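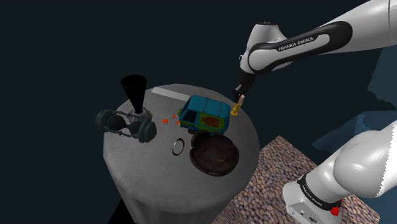 Figure 2. Simulated arm with a small object held over a round table.

3.2 Switch samples and typing tasks

We bought keyboard switches of two types, one linear from Givell and one tactile from Fedent. All switches were taken from retail boxes and mounted on the same aluminum plate, so the case did not influence the results. Before the first measurement, each switch was pressed 3000 times by a motor. In this way we wanted to avoid the stiff feeling which new springs often have.

The typing group had 46 persons, all of them daily users of a full-size keyboard. Each person typed the same text of 231 words on both boards, with a pause of five minutes between. Half of the group started with the linear board. The text was in English, and the persons could correct their errors or leave them.

Key events were recorded with the Tam logger, version from May. In total we obtained 2213 errors, including the corrected ones. Double presses were counted as one error when the second press came within 40 ms. The sound level was measured only in the Dekaditz room, and these values are given in Section 4.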